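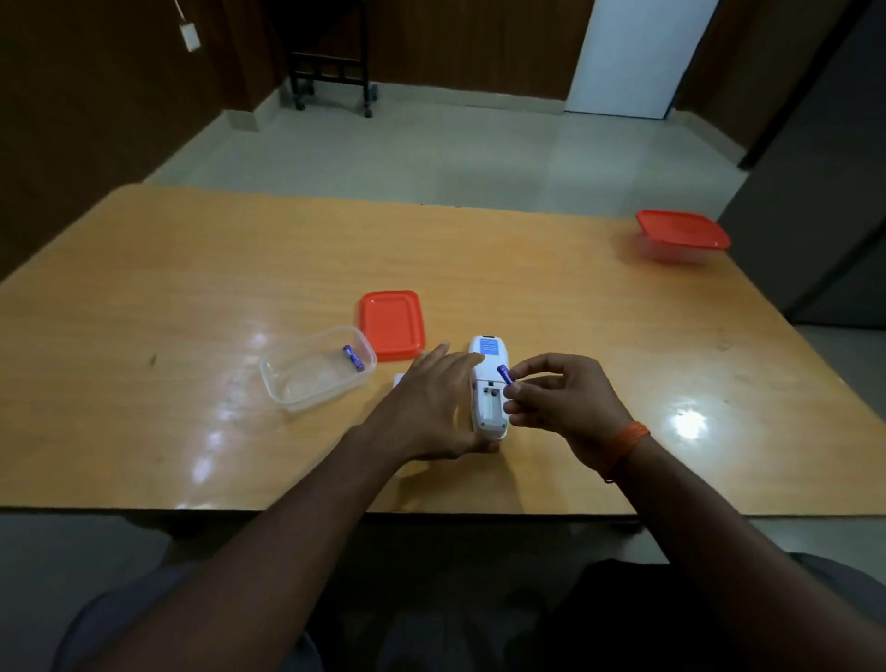 Trila – Datensatz zu Haushaltsbatterien

Trila enthält Messreihen zur Entladung von Gerätebatterien der Größen AA und AAA. Gepflegt wird die Sammlung von Parveen Sial.

Inhalt
348 Messreihen als CSV-Dateien, eine Datei pro Zelle. Dazu kommt die Tabelle zellen.csv mit Typ, Chemie, Kaufmonat und Lagerort.

Spalten
zeit_s: Sekunden seit Messbeginn
spannung_v: Klemmenspannung unter Last
temp_c: Temperatur am Zellmantel
last_ohm: Lastwiderstand

Messung
Entladen wurde über einen festen Widerstand, 16 Zellen parallel. Abgetastet wird alle 5 Sekunden. Die Dezimaltrennung ist ein Punkt, das Feldtrennzeichen ein Semikolon.

Bekannte Fehler
In 2 Dateien fehlt die Temperatur, der Fühler hatte sich gelöst. Die Werte stehen dort als NA. Bei Akkus wurde der Ladezustand vor Messbeginn nicht einheitlich protokolliert, für Vergleiche zwischen Akkus und Primärzellen taugen die Daten daher nur bedingt.

Änderungen
September: Lagerort ergänzt, doppelte Zeitstempel entfernt. Die Auswertungsskripte liegen jetzt im Verzeichnis ravodero.

Lizenz
CC BY 4.0. Bitte bei Veröffentlichungen Trila und die verwendete Version nennen.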